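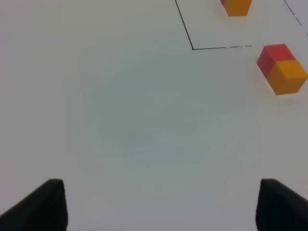

Gripper open over the bench top, two blocks and the marked rectangle

Week 4 handout – Planning and paying for a small robot cell
Nyokabi Tanui, Lillham campus

Last week we got as far as the arm itself, and half of you came up to me afterward with the same question: fine, but what does the rest cost? So that's today. Bring the Boment worksheet with you, the one with the blank right-hand column.

I like to start with the job and leave the catalog shut. Write down what has to be picked up, where it sits, where it has to end up, and how often. A cell that moves small blocks in and out of a marked area needs very little reach and hardly any payload, and yet every year someone hands me a plan with an arm that could lift a car door. Reach and payload are what you pay for, so put a number on both before you call a vendor.

Now the purchase list. Arm, controller, gripper, spare fingers, wrist camera, fixed camera, mounts, cables, bench, lighting, emergency stop. People forget the mounts and cables every single time! On the Makori quote I'll pass around, the small parts come to $1,923, and not one group guessed over half of that last December.

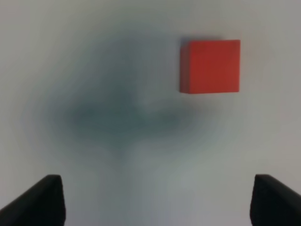 Cameras are where I'd spend some extra time. A wrist camera is cheap next to the arm, so it tends to get one line on the budget and no thought. Ask for sample pictures from your own bench before you sign. You want to see how it copes with an easy case, say a plain red block on a pale surface, and look hard at the edges. If they come out soft and the background has a big dark blue-gray smudge across it, you should ask about the lens, the exposure and the compression, and who pays if any of those has to change. Put the answer in writing (an email is fine).

Then price the second viewpoint. A fixed camera beside or above the bench adds a mount, another cable run and possibly a bigger computer – that last one is the line that blows up budgets.

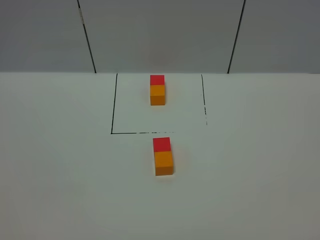 I'd also hold some money back for the boring bench stuff: a matte top, even lighting, decent line marking. The Nellside folks spent nothing on any of it in their first plan and had to go back and ask for more, which was not a fun meeting.

For Monday's exercise, work in pairs and split your list into two columns, things you need on day one and things that can wait seven weeks. Spare fingers go in the first column. You can argue with me about the second camera.

Worksheets go in the tray by my door. Late ones too, just write "late" on top.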